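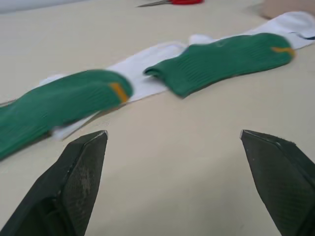

Section 4. Recording your first demonstrations

OK, so by now your Ralta arm should be bolted down and the wrist camera should be showing a live view in Skistine. If it isn't, go back to Section 3, I'll wait!

I use socks for the first task (green and white ones, because they show up nicely on a pale table). Pick whatever you like, but stay with the same pair for the whole set.

1. Open Skistine and start a new session. Give it a name you'll recognize in April. Mine used to be "test" and "test new" and I lost a whole afternoon of work that way.

2. Lay both socks flat on the table, well inside the arm's reach.

3. Open the gripper all the way and bring it down over the near side of the table. You want both fingertips in the camera view, with the socks out beyond them.

4. Press Record, then count to 2 in your head before you move. The trimmer eats the beginning otherwise.

5. Guide the arm to one sock, close the fingers, lift, and set it down on top of the other one. Go slower than feels natural.

6. Press Stop and mark the take Keep or Toss.

7. Move the socks a little and go again until you have 50 keepers.

Note: Don't be too tidy! Turn the socks, spread them apart, let the toes bunch up. Yoshinori Shimada trained on 21 takes with everything lined up perfectly, and his arm went straight to the same spot on the table every time, sock or no sock.

Note: Other stuff on the table is fine, and I like having some near the far edge, a pair of scissors or whatever. Shift it now and then so the model doesn't use it as a landmark.

Caution: Keep sharp things out of the path of the arm, and keep your free hand away from the fingers while they're closing. They pinch. Ask Itsuki Matsuda.

Caution: If a finger pad slips or looks badly worn, stop and swap it (Section 7) before you record any more.

When you've got your 50, hit Export and leave the format on Skoltari. Checking the takes is in Section 5.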